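PRANDOV, 9 September 2018. Sovach Opens Its Table Refinishing Workshop to the Public

Hi, I'm Tamara Sydorenko, and I get to share some news I've been sitting on since March! Sovach, our little furniture repair shop in Prandov, is opening its refinishing workshop to anybody who wants to learn. Until now we only taught people who had already brought a piece in for repair, and the waiting list had grown to 153 names, which made me feel terrible every time I opened the notebook.

The new course runs for 11 weeks, one evening a week, and it covers the whole life of a tabletop: cleaning, stripping, sanding, filling, staining and finishing. Bořivoj Skála will be teaching the sanding and staining evenings. He has been at the bench with us from the start and he is a very patient man (he taught me, so I should know). Nadiia Boiko takes over for oils, waxes and varnish, and she'll bring her sample boards so people can try every finish before they put it on something they love.

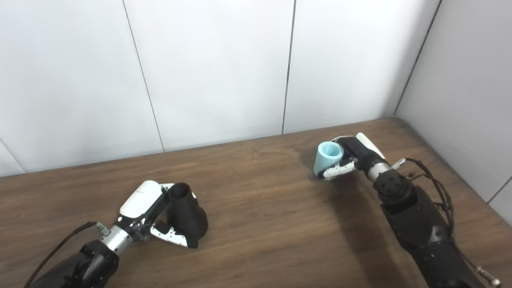
The question we get most at the counter is what color to go for, and people nearly always come in wanting something darker than they end up with. Dark stain looks great on a sample chip and then you get it home and it swallows the corner of the kitchen. I usually steer folks toward the middle. A medium-brown top like this one still lets you see the grain running along the boards, and against white walls it looks warm without getting heavy. Bring a snapshot of your room to the first evening and we'll talk it over, or bring the drawer from the piece if you can carry it!

The fee is 191 for the full course and includes sandpaper, stain, rags and your own pair of gloves. You can work on your own table if it fits through our door, or pick up one of the tired old ones we've been saving in the back. Pylypenko, the lumber yard across the street, is giving course members a discount on boards for repairs, and I can't thank them enough.

"I came in to save my grandmother's table and now I can't stop looking at the undersides of everyone else's," said Reiko Morikawa, who joined one of our earlier repair evenings.

To sign up, stop by the shop or call and ask for Hnat Nechyporuk, who keeps the class list. There will be 2 groups to start with, and we'll add another if they fill.

Contact: Hnat Nechyporuk, Sovach, Prandov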